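Snack swap haul: what are you all mailing this year?
Posted January 2020 by flourpower_jen

OK, I am way too excited about the swap this time! I've been hoarding since August and my box is already over the weight limit (again). So far I have two kinds of Lurkik rye crisps, the sour plum chews from Flornberg, and a heap of Carnalano hazelnut wafers. The wafers are SO good with coffee, you have no idea.

My big question is bags or boxes. I'm leaning toward a paper gift bag full of packets, then the whole thing inside a plain carton. It feels like a present when you open it!

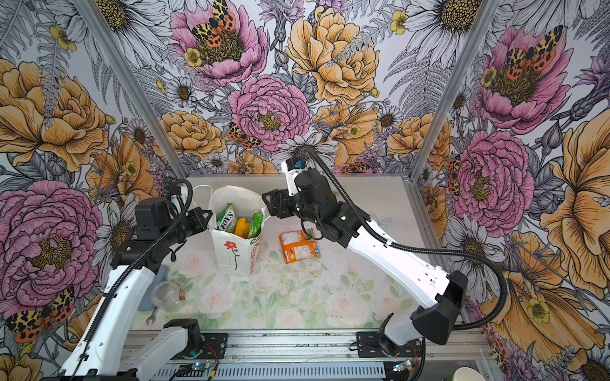

mossbank replied that bags waste space and the postage will eat you alive. "I weighed mine last round, 291 grams over before I'd even put the chocolate in. Loose packets in a flat box, every time. You can get twice the wafers in there."

flourpower_jen: Noooo, but the unwrapping is half the fun! I'd happily send fewer wafers.

tinroof_209: With Jen on this one. My partner last year sent everything in a little bag with a ribbon and I still have the bag. That said, do NOT put Carnalano wafers at the bottom. Mine arrived as crumbs (delicious crumbs, I ate them over yogurt for a week).

mossbank: Crumbs because they were in a bag. A flat box wouldn't do that.

tinroof_209: They were under a jar of Segers mustard, so I blame the mustard!

pepperkin: Can we talk about Segers mustard though?? The smoked one! Is glass allowed this year or is it still packets only?

flourpower_jen: Packets only, sadly. They do make sachets, I'll hunt some down for you.

Recent threads
Lurkik crisps: dill or caraway?
Customs forms, ask here
Best chips under 300 calories
Swap sign-up list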